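February 10, 2018

Back on the sourdough starter trials, after ignoring them since October. I had three jars going this morning (plain wheat, rye, and the half-and-half Areeba Paracha swears by) and I was in early enough to feed them all before the heating came on, which I'm pretty pleased about!

Bottle and can on the small table, as they were today:

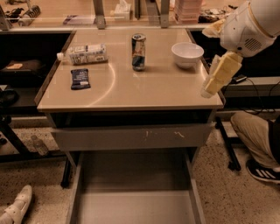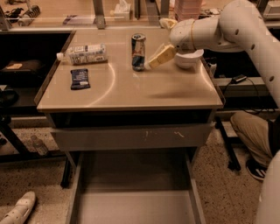
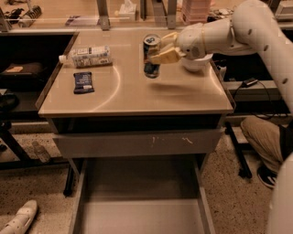 Feeding went like this: 40 grams of starter, same again of flour, same again of water, stir, mark the level with a rubber band. I used the Roussel rye because the Moltix bag has gone clumpy at the bottom and I don't trust it. The rye jar was the quickest by far – it hit the band-plus-half mark at 6 hours and smelled like green apples. Plain wheat needed 7 and had that slightly nail-polish smell on top, so I think it's hungry and wants feeding twice a day for a bit.

The half-and-half just sat there. A few bubbles against the glass, nothing on the surface. Areeba says hers did the same all winter and then woke up when she moved it off the stone windowsill, so I've put mine up on the shelf over the fridge and we'll see. (Her other theory is that our tap water is the trouble. I let a jug stand overnight to find out, will use it tomorrow.)

Things I keep forgetting, so I'm writing them down: the Vinurport scale switches itself off if you dawdle, and it loses the tare when it does. Weigh the empty jars first and write it on the lid in marker. Also the lids go on LOOSE, please, whoever screwed down the rye last time.

Discard from all the jars went into the blue tub for crackers. Last batch was too salty and a bit bendy in the middle, so next time roll thinner and go easy with the salt.

Need more rye flour and a new spatula. Check the shelf jar first thing.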